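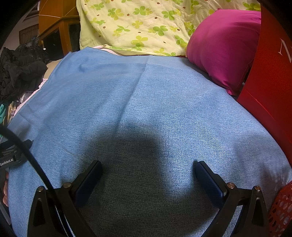 Blue twill-weave fabric, draped over a bed, with a few wrinkles.

November, a little after lunch

Spent the morning on the rewards points for the Tultport trip, and what a tangle it was! The Floltard export came through with 1286 rows, and 106 of them had the bonus counted twice — once at sign-up and again when the associate booked a cabin. I took the extra ones out by hand (slow, but I trust it more) and saved the old sheet as version 2 so we can go back if anybody grumbles.

Plaltach still owes us the cabin list. They're holding 70 for our group, and I'd dearly love to see the deck numbers before the points email goes out. Chareonsuk associates get theirs in the second batch, same as last year. Rerun the totals tomorrow before touching the letter.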